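Unit 9: Casework, Tops and Seasonal Movement
Interior Construction II
Instructor: Wendy Dunmore

Reading for this unit: Parsons, Cabinet Carcass Construction, chapter 2. The Cokent shop sheets on fasteners are optional but will help with the second problem set.

9.1 Why wood moves

Wood takes up and gives off water vapor until it is in balance with the surrounding air. The moisture held at that point is the equilibrium moisture content, or EMC. Below the fiber saturation point, a change in moisture content produces a change in size. Above it, the cell walls are already full and the size stays the same.

Movement differs by direction. Tangential movement (along the growth rings) is the largest. Radial movement (across the rings) is often near half of that. Movement along the grain is small enough to leave out of casework calculations. A flat-sawn board therefore moves more across its width than a quarter-sawn board of the same species.

9.2 Calculating the change

For moisture contents in the normal indoor range, use

change in width = W x C x (M2 - M1)

where W is the starting width, C is the dimensional change coefficient for the species and cut, and M1 and M2 are the starting and final moisture contents in percent. Keep the sign. A negative result is shrinkage.

Worked case: a solid top is 500 mm wide, flat-sawn, with C = 0.003. It is fitted at 9 percent and dries to 7 percent over the heating season. The change is 500 x 0.003 x (-2) = -3 mm. If the top is held only at its center line, each long edge moves in 1.5 mm. If it is fixed at the back edge, the full 3 mm appears at the front.
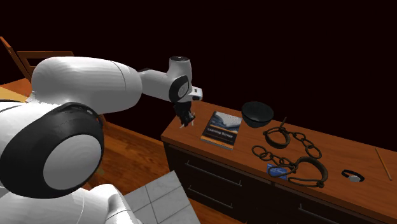
Fixing method depends on what the top is made of and what it sits on. Solid wood needs a fastener that holds it down and lets it slide across the grain; plywood and other stable panels can be screwed directly. The surface alone does not settle the question. A cabinet with a wooden top, like the one under the white arm, could call for either method, and the core has to be identified from the end grain or the underside before a fastener is chosen. The usual choices for solid tops are slotted screw holes, figure-eight plates and wooden buttons in a groove. Slots run across the grain of the top. Round holes are kept for the line that is meant to stay put.

9.3 Common errors

Gluing a solid top to the full depth of the carcass sides. If the side grain runs vertically, the sides hardly change from top to bottom but do change from front to back, so the joint may survive. With plywood sides there is no matching movement, and the top may split or the glue line fail.

Using the shop reading as M1 when the parts were machined elsewhere. Measure at assembly.

Sealing one face only. A finish slows moisture exchange, and an unequal rate on the two faces leads to cupping.

9.4 Problems

1. Repeat the worked case for a top 541 mm wide. Give the change to the nearest 0.1 mm.

2. Draw a section through a figure-eight plate at the front rail. Mark the direction of movement.

3. The top in problem 1 is fixed at the back edge. State the least front overhang that keeps the carcass edge covered at 7 percent.

Problem sets go to Stuart Pilkington before the March review. Show units on every line.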